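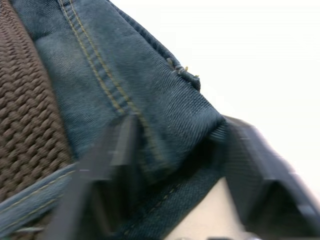
By Pomach | Nov 3, 2019

Denim is brilliant stuff for finding out what's wrong with your grippers! It's thick, it's stiff at the seams, and it doesn't mind being pulled about. I've been working on a pair of shorts with a belt in them for a fortnight now, and on Friday evening the bench taught me something I should have checked on day one.

One arm let go late. The command to open went out, the other arm started its pull, and the first gripper just carried on holding. The cloth went tight, both elbows began to shudder, and I hit the stop. No damage to anything except my nerves — and a belt loop that I've been meaning to stitch anyway.

I blamed the Forner board first (I always do, sorry Forner). Then I went through the log and found the real trouble in my own settings. The open command had a timeout of 300 milliseconds. If the gripper didn't answer in that time, my code wrote "released" and moved on. It never asked where the fingers were! I'd put that in months ago to get past a flaky cable, and then forgot all about it.

So I've got a new rule in there: no confirmed opening, no pull. I also dropped the pulling force to 30 per cent while I test. It's slow, but I love watching it wait. 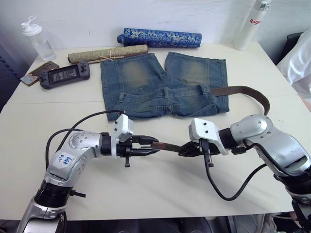

Clotside, December

A quick update, as a few of you asked about the belt. Leather is a much tougher test than the shorts. With the end in one gripper and a stretch just along from it in the other there's hardly any give, so a late release shows up at once as a jump in the motor current.

I've now done 70 belt runs with the Rastogi patch loaded. The late release came back twice, and both times the arms stopped dead and sat there until I cleared the fault. Fantastic! Two faults still bother me, though, so the wrist cable on the bad side is getting swapped next. I've moved the stop button nearer my left hand too, after fumbling for it the first time.

Filed under: Robots, Things That Broke, Workshop

We use cookies to remember your settings. By carrying on you agree to this. OK | Read more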